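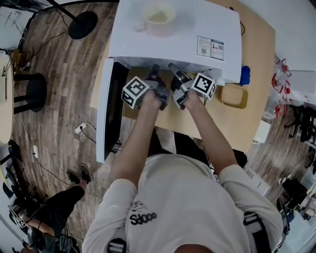
White box, like a small oven or cabinet, on the wood table, door open, mug still on top.

Malte Kettler
2020-05-01

Small thread on where to put a countertop box with a swing door. Mine is a white one, left-hinged. Most of this applies to any small oven or cabinet that opens sideways.

1/ Door swing first. Measure the depth of the door when it is fully open and add it to the width of the body. That total is the space you need on the table. People measure the body, buy the table, then find the door hits a wall.

2/ Left-hinged means the landing space goes on the right. You open with one hand, and whatever comes out should go straight to the table without passing over the door. I keep a tan square container on that side. It moves when something large is coming out.

3/ The top is not a shelf. I know there is a mug on mine. A mug is fine while the unit is off. Once it is heating, the top gets cleared. Check your manual for clearance above the body. Mine asks for 7 inches.

4/ Same for the sides. The blue thing tucked against the right side has to move before anything is switched on. I have forgotten this once.

5/ Labels. There are two small ones on the top, front right, with QR codes. Leave them on. Kheri Owino peeled the ones off hers and then needed the model number for a replacement rack. It took three emails to Nukeo to sort out.

6/ Power. My strip is on the floor to the left of the unit. That works for the lamp. For anything with a heating element, use a wall outlet directly. I am moving the table before November so the cord reaches without crossing the walkway.

7/ Table finish. Mine is light wood and I would like it to stay light. A heat mat under the body, cut slightly larger than the feet. Shenoy sells them by the sheet and they trim with a utility knife.

8/ Cleaning the door. Open it all the way, support the free edge with one hand, wipe the inner face with the other. Leaning on an open door bends the hinge. After that the latch stops lining up and you are shimming it with tape.

Reply to a few people asking: the table is from the secondhand place in Clestlow. It holds more than 200 pounds according to the tag. I have not tested that.

One correction to 3/. The 7 inches is for the top only. Sides are 3 inches each, back is 3 as well.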